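Erko Hand-Held Gripper Pair
Set-up and Care Guide
Section 4: Pads, linkage and first cloth session

Revised September 20, 2025

4.1 Before you start

By now you should have both grippers unpacked, the handles fitted and the cables connected as set out in Section 3. This section takes you from there to your first proper session with cloth, and it's the part we most enjoy writing about. Fabric is a lovely material to work with once the jaws are set well. It folds, slumps, slips and bunches, and a small change at the pads makes a difference you can feel straight away in the trigger.

You will need:

The 3 mm key from the Stametti tool roll
A lint-free cloth
A soft brush (an old toothbrush is fine)
A bed or a wide table with a sheet over it
One plain garment or piece of cloth, dark if the sheet is light

Caution: Keep loose sleeves, bracelets and lanyards away from the linkage arms. The gaps between the arms close up as the jaws move.

4.2 Checking the pads

1. Hold the gripper upright by its handle with the jaws pointing away from you.

2. Squeeze the trigger slowly until the pads meet, then let go. Do this several times. The two sides should arrive at the middle together.

3. Look at the pads with the jaws closed. They should touch along their faces with no twist. If you can see daylight at one end only, go to 4.3.

4. Wipe both pads with the lint-free cloth. Don't use spirit or kitchen spray, as these leave the surface slippery for a good while afterwards.

5. Brush out any fluff from behind the pads. Black cotton is the worst for this!

Note: Pads are supplied in matched pairs under part number 694. Always change both together, even when only one looks worn.

4.3 Setting the linkage

The arms on each side turn on metal pivot screws. The larger ones at the lower inner ends carry most of the work, so begin there and move outwards.

1. Open the jaws fully.

2. Put the key in the lower inner screw on the left and turn it until you feel it just begin to bite. Back it off by a quarter turn.

3. Do the same on the right.

4. Work the trigger. The movement should be smooth right through, with no gritty patch near the closed end.

5. Nip up the smaller screws at the top of the arms. Finger tight plus a touch is plenty.

6. Close the jaws on a single layer of cloth and pull gently. If the cloth slides out, check the pads again before you touch the screws. 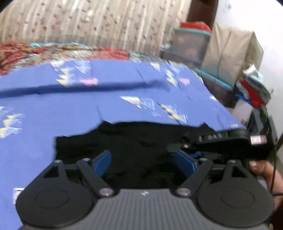 Cloth is kinder to the jaws than a hard object, so it makes a very good first test. Try a hem, then a flat area away from any edge, then a place where two layers lie together. Each one asks for a slightly different approach angle, and you'll soon find your wrist doing it for you.

Note: If the trigger feels heavier after adjustment, one of the inner screws is too tight. Repeat steps 2 to 4. Don't oil the pivots. Oil creeps down to the pads and marks fabric.

4.4 Laying out the work surface

1. Spread the sheet and pull out the larger wrinkles. It doesn't need to be perfect. Patterned sheets are welcome, and the more varied your surfaces over a run of sessions, the better.

2. Lay the garment within easy reach of both hands. You should be able to get to the far edge without leaning on the bed.

3. Run the cables back past your elbows, clear of the cloth.

4. Make a slow pass over the work with the jaws open. Check that nothing catches and that you can see both pads against the fabric.

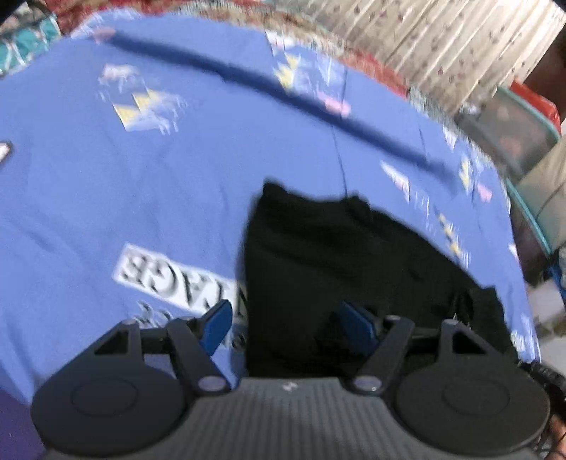
Fig. 4-2. Jaws open over the cloth, with the pads facing each other across the gap.

5. Start a recording in Trasano and let it run for a few seconds before you touch anything. The session counter should go up by one.

Caution: Stop if a cable goes tight at any point in the reach. A snagged cable can pull the connector sideways and bend its pins.

4.5 Working with two grippers

Now the fun part. One hand pinches and holds while the other comes over to meet it, and with a little practice a fold that felt hopeless on the first go becomes almost relaxing.

1. Pinch the cloth with the first gripper and lift until it gathers between the pads.

2. Hold still. Bring the second gripper in from the side with its tip over the cloth, keeping the two housings apart.

3. Close the second gripper on a free part of the cloth.

4. Move both hands together, slowly. Keep a light, steady squeeze on each trigger.

5. Lay the cloth down, open one gripper, then the other.

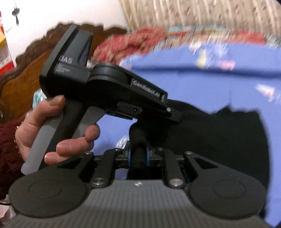
Fig. 4-3. Two grippers at the cloth. The nearer one holds a gathered fold between its pads.

Note: If the housings knock together, check the pivot screws on both grippers before carrying on.

4.6 Routine care

After every session: wipe the pads, brush the linkage, coil the cables loosely.

Every 497 grips: repeat the pad check in 4.2. Trasano shows the running total on its front page.

Every 1,132 grips: repeat the full linkage setting in 4.3 and look along both cables for kinks or flat spots.

Each December: send the pair to Fragkou for a service check. Pack both grippers, even if only one has been in regular use, so they can be set to match.

4.7 If something isn't right

Jaws close off centre: uneven inner screws. See 4.3.

Cloth slips on a light pull: dirty or worn pads. See 4.2.

Cloth won't release: fluff behind the pads, or a thread wrapped round an inner pivot. Open the jaws fully and draw the thread out with tweezers. Never cut towards the pads.

Trigger doesn't return: stop using the gripper and see Section 7.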